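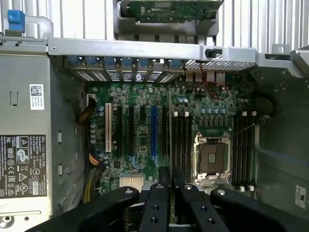
Home Forums Hardware Used Workstations Search Log in

Bought an old Dell workstation tower, is it worth fixing up?

slowpour
I picked up a Dell tower workstation at the Tremstead surplus sale. It powers on, beeps, and gets to the setup screen. No drives came with it. I want to use it for storing family photos and running a couple of small things at home, and maybe let my kid use it for drawing.

I have the side panel off. There's a big power supply along one side with the Dell label on it, a long gray metal bracket that goes all the way across over the motherboard, and a card sitting in its own metal cage past that bracket. I have built two PCs from parts but never worked on one of these. My questions are:

Does the bracket come out, and do I have to take it out to get at the slots?
Can I put a regular power supply in it later?
Should I bother, or sell it on and buy something newer?

I paid 76 dollars.

hexnut_dale
Fine price if it posts. Don't sell it yet.

Look for blue first. On Dell workstations the blue plastic bits are the ones you are meant to touch: latches, tabs, levers. If a part has no blue on it and no screw you can see, stop and look up the service manual for your model before pulling on it. The manuals are free, and they show the order to take things out in.

The bracket usually does come out. How depends on the model, which you didn't give. Some lift off, some have screws at one end, some swing. Check what is mounted to it before you move it, so you don't drag a cable along.

slowpour
Thanks. There's a blue latch sticking up at one corner next to a metal handle, and small blue tabs along the tops of the slot covers. I'll get the model number tonight. It's on a sticker on the back and half of it is scraped off.

marrow9
You don't need the sticker on the back. The setup screen shows the service tag on the first page. Type that in on the support site and you get the exact configuration it shipped with.

As for whether to bother, I'd say no. Old workstations pull a lot of power sitting idle compared to a little box. If all it does is hold photos, you'll pay for it every month on the electric bill. I ran one for 2 years as a file server and replaced it with a mini PC. I don't miss the noise either.

hexnut_dale
A mini PC won't take a stack of full size drives, and it won't take a full size card. He's got 76 dollars in this. Measure the power at the wall first and decide after that.

marrow9
He said family photos. That's one drive and a backup drive. You could hang both off a mini PC.

tinroofed
I fix these for work (we take in trade-ins at Lowther, mostly offices clearing out). Going through your questions in order.

Bracket: it's there to keep long or heavy cards from sagging and to stiffen the case. You can run the machine on the bench without it. Put it back before you close it up, especially if you ever carry the tower anywhere. I have seen cards walk halfway out of the slot in the back of a van.

Power supply: assume it is not a standard one until you've checked. Many of the Dell workstation units are their own shape and plug in their own way, and a store-bought supply won't bolt in or connect. The good part is that used originals are cheap. Read the label on the one you have. It lists the electrical ratings, and the part number should be on there or on a smaller sticker. Match the part number when you buy a replacement.

Slots: open the blue tab, or the latch if yours has one bar for the whole row, and the covers come free. Keep the covers. An open slot lets the air come in where it shouldn't and the fans will run louder.

One more. Unplug it from the wall, then hold the power button in for 5 seconds before you reach inside.

slowpour
That is very helpful, thank you. I can see a small white sticker with a QR code on the power supply as well as the big black label. I'll see if the phone reads it.

What about cleaning? It doesn't look terrible, but it came from a warehouse.

tinroofed
Canned air or a small electric blower, outdoors if you can. Hold the fan blades still with a finger so they don't spin up. Do the mesh vents from the inside going out. Don't use a household vacuum with the plastic nozzle right on the board.

Don't open the power supply. Blow through it from the vents and leave it at that.

pellet_stove
I've used a shop vac on boards for years and never lost one.

tinroofed
Plenty of people get away with it. I still wouldn't tell someone to do it on a machine they just bought.

pellet_stove
Fair. I do keep the nozzle well back and use a paintbrush to knock the dust loose. The brush does most of the work.

While you're in there, change the coin battery on the motherboard. If the clock is wrong every time you plug it in, that's the reason. Cheap part, and you already have the case open. Write down your setup screen settings before you pull it, in particular the drive mode. If that changes after you've installed an operating system it may not boot.

marrow9
Agree on the battery.

slowpour
Got the tag off the setup screen and found the manual. Bracket is out. It was easy once I had the drawing to look at, and I'd been about to pry on the wrong end of it.

There is a thin red wire looping across the board near the rear connectors. Is that something that should be plugged in somewhere? I can't tell where it ends without moving other things.

hexnut_dale
Could be a few things. Intrusion switch, a small speaker, a fan lead, a coin battery on a cable. Follow it with a flashlight from both ends. Don't tug. The manual should have a page with all the board connectors numbered, so once you find the end you can match it up.

If you're getting a warning at startup about the cover having been removed, the intrusion switch is working and you can clear the message in setup.

slowpour
It did give me a cover warning, yes. I cleared it and it came back the next time, but I had the side off both times.

hexnut_dale
Then it's doing its job. Put the side on and clear it again.

tinroofed
Route that wire back the way it was before the bracket goes on. Pinched wires are the most common thing I see in machines that someone has been into.

Also find out what the card in the cage is before you spend money. Some of those are storage controllers and some are add-in boards the first owner needed for one program. If you have no use for it, take it out. It's one less thing drawing power, which might please marrow9.

marrow9
It would.

ottway
Coming at this from the other side. I have one of these as my main computer in the garage, where I do my drawings for a shelving job in Trurkthorpe. It has been on most days with no trouble. The cases are heavy and well laid out and I can get to everything with no tools or close to it. I had a newer consumer tower that sliced my knuckles every time I reached in for a cable.

For your kid's drawing it will be fine with a solid state drive and a bit more memory. Check which kind of memory it takes before buying. A lot of workstations want the registered type, some want the unbuffered type, and you can't mix them. It's printed on the sticks that are in there now.

slowpour
Good point on the memory, I would have ordered the wrong thing. I'll pull one stick and read it.

Does anyone know a decent place for the drive trays? It came with none.

ottway
Jurkus had a bin of them last time I was in, sorted by model. Bring the tag number. Otherwise search the tray part number from the manual and buy used. New ones are overpriced for a piece of plastic.

pellet_stove
Second the used trays. For one solid state drive you don't need a tray at all to start with. It weighs nothing. I've had one held in place with hook and loop tape since July.

marrow9
That I'd call sloppy, but it does work.

How many hours are on the thing? If the first owner's drives were still in it you could have read it off those. A machine with 2,000 hours and one that ran day and night for years look the same from the outside.

slowpour
No way to tell that I can find. Nothing in the setup screen shows it.

Plan for now: blow it out, new coin battery, figure out the red wire, read the memory, then bracket back on and measure the power at the wall with the card in and with it out. If the number is bad I'll use it as the drawing computer only and get something small for the photos.

hexnut_dale
Sounds right to me. Post the wall readings when you have them, both idle and with something running.

slowpour
Will do. I have to borrow a meter first.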